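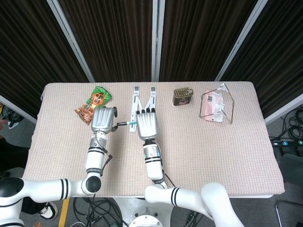
I have been trying to work out whether loyalty apps save me any money, and after a winter of scanning my phone at tills I have my doubts.

The one I use most is Hadum, because the supermarket at the end of my road moved all its offers onto it. The shelf label gives two prices now, and the bigger one is for people without the app. I can't remember the bigger price existing before. Coffee I'd bought for years at the same price was suddenly "reduced" to that price, and I was meant to feel pleased.

Then there are the points. I had 2,000 of them by May, which sounds like a lot until you try to spend it. It got me a voucher for £8, valid for a fortnight, not to be used on milk, stamps or anything already on offer. Nearly everything is already on offer. See above.

Zimo, the chemist's one, is worse. It sends me "personal" deals, and the person it has in mind has a baby and a great deal of hair. I have neither. I did once buy nappies for my sister, and I expect I'll be hearing about it until the child starts school.

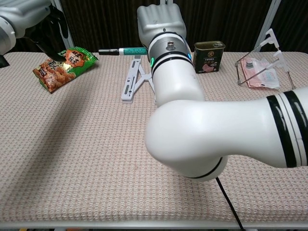

Kikance Walking Club: Members' Blogs

A friend from the club swears by all this and told me I was doing it wrong. You have to stack the offers, apparently, and shop on the bonus mornings, and switch the coupons on before you leave the house. I gave it a proper go for a month. I came home with three jars of olives and a mop head that doesn't fit my mop. The app said I had "saved" £3.68. I'd spent more than I normally do, and it had no screen for that.

I also tried to read the Essien terms before signing up at the garden centre. They may share what I buy with "selected partners", and there were over 200 of those in the list. I don't much mind a stranger knowing I buy bird seed. I do wonder why so many of them want to.

For now I've kept Hadum, as I'm not paying the silly price for coffee on principle. Zimo has gone. Essien never got past the email address, though they've written to me twice already to ask if I forgot something.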